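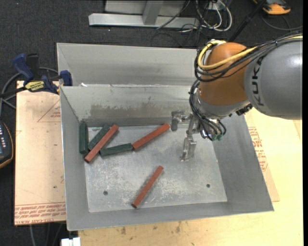 Figure 3. Blocks in the gray bin, green and reddish-brown.

4.2 How blocks settle in a bin

Block storage has received little attention in the literature on workshop tidiness, presumably because everyone who has ever owned blocks considers the matter closed. Our interest is in what becomes of a small set of rectangular blocks when it is tipped into a container and then left alone by people who have other work to do. The answer, in most of our trials, is that the blocks seek company. In Figure 3 most of them have gathered at the back-left corner of the floor, one green block standing upright against the left wall and a red one lying across its green neighbor, while a single red block keeps to itself in the lower center. We call this last type the hermit. Salinas and Watkins, who coded the layouts separately, disagreed about a great deal but never about the hermit.

We recorded 400 layouts over November, using the same bin throughout. Each was scored on a 10-point neatness scale adapted from Woltuver, a scheme first meant for kitchen drawers and, in our view, too kind to them. No layout scored above 7. Color had no effect on the score, which disappointed Ugwu, who had bet lunch on green.

Two features of the bin deserve mention. The left wall slopes inward, so a block that comes to rest against it may lean or stand, and the coders needed a rule for which was which (see Appendix B, which is longer than this section). The floor is flat but scuffed, and we did not polish it. A real storage bin is scuffed, and the one person who offered to sand ours wanted to be a coauthor.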